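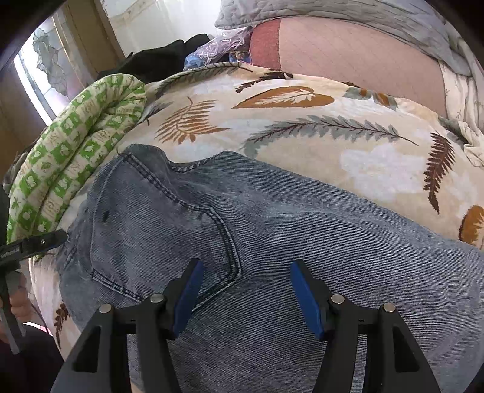

loopdryer
Automation at our place (Wemasa, laundry and garment side) — started in June. Towels are fine. Denim is the problem, a pair of stiff fingers coming at a patch pocket laid sideways, all that puckered stitching, and the garment bunched up at one end. Quota is still 200 a shift. Anyone else?

pressroom61
Same at Phelan. Folding went to the Nemotis line, folders went to "exceptions". Which is the hard stuff all day, same pay.

kestrel_b
Disagree. My wrists are way better since. I'd take exceptions over 821 flat sheets any day

loopdryer
ok but do you get the breaks? We lost the slow pieces, thats where you caught your breath

pressroom61
^ this. No easy ones left in the bin

kestrel_b
We asked for a seperate rate on exceptions and got it. Took two meetings. Ask for it in writing

loopdryer
will try. supervisor is on at 6am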